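Fillwood Annex: The Back Room
Gallery | Building | Updated in May

The back room at Fillwood is on the ground floor, behind the print shop. Hivico used it for storage until the lease changed hands, and we have had it ever since. It measures 621 square feet. The brick is original to the building and we have left it unpainted. The pipes and conduits run exposed along the ceiling, and the landlord, Ritchie Properties, asks that nothing be hung from them. 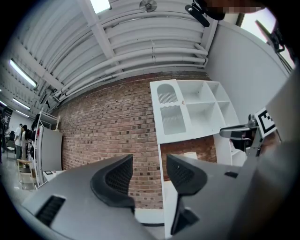
Cube shelving suits the room better than the metal racks did. It went up without drilling, so the brick was not touched, and it can be moved when the floor is cleaned. An open cube can take a standard Alent bin. We bought 50 bins and have used almost 500 dollars of the furnishing budget so far.

Lighting is a mix of fluorescent fixtures and daylight. Mornings are bright enough to work with the switches off. After 4 p.m. you will want them on.

The room can be booked by the half day. Capacity is 19 people. Please put bins back in the shelving before you leave and turn off the ceiling fan at the wall switch.

More galleries: Front Hall | Loading Door | Stairwell
Back to Building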